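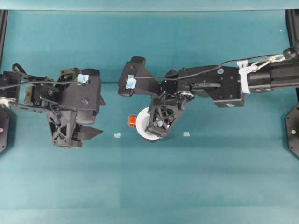

Two-arm station, July. Right gripper at the white bowl, orange ribbed piece at the rim.

Workshop > Notebooks > Equipment Review > Plernano two-arm kit

This website uses cookies to remember your reading preferences. By continuing to browse the notebook pages you accept their use. Accept | Settings

Entry: July, opened 9:40 a.m.
Subject: Plernano two-arm tabletop kit, supplied on trial by Dunleavy
Status: Under review, no purchase decision recorded

Purpose of this entry. The workshop has been asked to state whether the Plernano kit should replace the older Aker bench unit for teaching and small handling trials. Observations are recorded as the work proceeds and will be carried into the report to the Trolville office. Colleagues are asked to add remarks under the relevant heading and to leave earlier text in place.

Delivery and assembly. The kit arrived in 2 cases. The packing list agreed with the contents except for one bag of short screws, which Dunleavy has been asked to replace. Screws from workshop stock were used in the meantime and are to be returned to the drawer when the bag arrives. The assembly booklet is adequate for the arms and poor for the cabling. The drawing for the cable run shows a single fixing point and gives no guidance on slack at the wrist. The present arrangement, with the right-hand cable carried along the top of the arm and clipped near the outer end, is the workshop's own and should be kept until the supplier provides something better.

Finger pieces. The lattice fingers are printed parts. They give a little under side load, and this has been useful at the rim of a bowl, where a stiff finger tends to push the bowl away. The open pattern also makes it easier to see past the finger while it is closing. The same flexibility is a disadvantage with heavy pieces, and no firm view is offered until the load checks are complete. Spare fingers are quoted separately by Dunleavy and were left out of the first price. The revised quotation must list them.

Table marks. Pale blue tape is in use on the tabletop and on both arms. Please do not lift or replace the pieces on the table while the trial is open. If one comes away, note the fact here before putting down another.

Handling trial. The task is the usual one: a small piece and an open bowl, with both arms powered and either arm free to work. The bowl is the white one from the general shelf. A first series of 300 cycles has been run under the supplied program, with the speed setting left at the supplier's default. The program stopped 6 times. Four of the stops were reported as joint faults on the left arm and cleared on restart. The remaining stops carried no message at all, and the log simply ends. This has been raised with Dunleavy in writing, together with the log files. No reply at the time of writing.

Remarks on the stops. The left arm faults all came in the second half of the series. The shoulder clamp was checked for tightness afterward and found satisfactory. The connector at the wrist was reseated as a precaution. It would be wrong to claim a cause on this evidence. A second series under the same settings is needed before anything is changed, and the speed is to remain where it is.

Support service. The trial includes the supplier's remote support plan, which is offered at 2 levels. The lower level covers software questions by mail only. The higher level adds replacement parts and a scheduled call. The Aker unit has been maintained in-house for its whole life, and the report should consider whether the same could be done with the Plernano arms. The brackets and plates can be removed with ordinary hand tools. The motors are sealed, and the terms state that opening one ends the warranty.

Comparison with Aker. The Aker unit has a single arm and a longer reach. It is slower to set up each morning and needs a separate computer. On the other hand, its fault messages are complete and its manual has an index. Staff who teach the introductory course prefer two arms for demonstration. Staff who run the handling trials have expressed no preference.

Outstanding:
- Replacement screws, Dunleavy
- Written reply on the stops without a message
- Revised quotation with spare fingers included
- Second series, same bowl, same speed setting
- Load checks on the lattice fingers
- Cable drawing to be redrawn and filed with the booklet

Addendum, 3:15 p.m. The Trolville office has confirmed that the trial may be extended to the end of the month on the existing terms. The second series will start once the load checks have been entered.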